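4.2 Refrigerator loading task

The second household task asks the robot to open the upper door of a two-door refrigerator and put away fruit from a basket. We chose it since it mixes a forceful contact (the door) with a gentle one (the fruit), and both have to be done by the same policy. The basket stands on the desk next to the refrigerator. The full setup and two views from the head camera are shown in Figure 3.

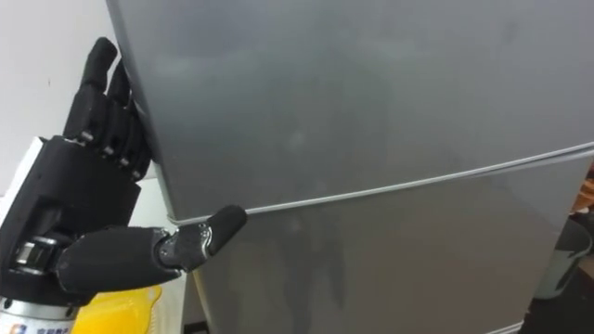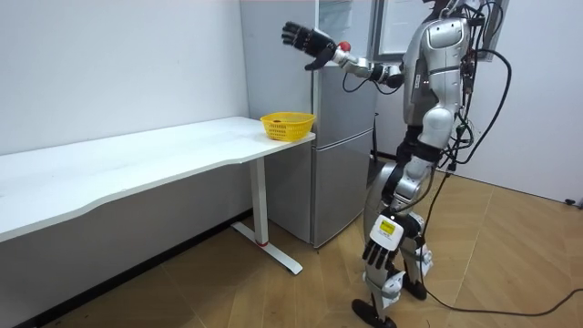
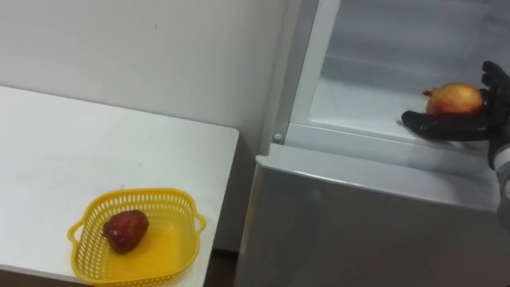 Figure 3. Refrigerator loading task. First: head camera view, with the thumb at the seam between the two doors and the fingers on the side of the refrigerator. Second: the robot and workspace from the fixed camera. Third: head camera view, with a pomegranate held in the upper compartment.

Training data. We collected 367 teleoperated demonstrations with the Gokano interface. Operators were told to use whatever hand pose they liked for the door, and they did not all settle on the same one. Some hooked the door edge with the fingers and some pushed the thumb into the seam. We kept both kinds in the training set. Demonstrations in which the fruit was dropped were removed before training, but those with a failed first attempt at the door were kept as long as the operator recovered without help.

Policy. The policy takes the head camera image, the joint positions of both arms, and the finger motor currents. It outputs a short sequence of joint targets for the arms and hands. The fixed camera was used only for scoring and is never given to the policy. We trained for 3,000 epochs and used the last checkpoint in all tests. The baseline, Pukalby, has the same network and the same data but does not receive the motor currents.

Evaluation. We ran 174 trials, split evenly between the two policies. The order was shuffled so that neither policy was tested in a single block. Between trials the fruit was put back in the basket by hand in a new position. A trial was scored in two stages: door open far enough to clear the shelf, and fruit released on the shelf without falling. Negin Mahmoudi scored all trials from the fixed camera recordings without knowing which policy was running. Each trial allowed up to 3 attempts at the door.

Results. The policy with motor currents opened the door more often than Pukalby, and most of the difference came from the second and third attempts. When the thumb slipped out of the seam, the baseline tended to carry on with the pulling motion as if the door were moving. Our policy usually stopped and went back to the seam. On the placing stage the two policies were close, and we do not claim a difference there.

The most common failure in placing was an early release, with the fruit let go before it reached the shelf. This happened more with smaller fruit, which the hand tends to hide from the head camera during the approach. A wrist camera might help, but we have not tested one on this task. The remaining failures were grasp failures at the basket, where a finger caught on the rim and the operator stopped the trial.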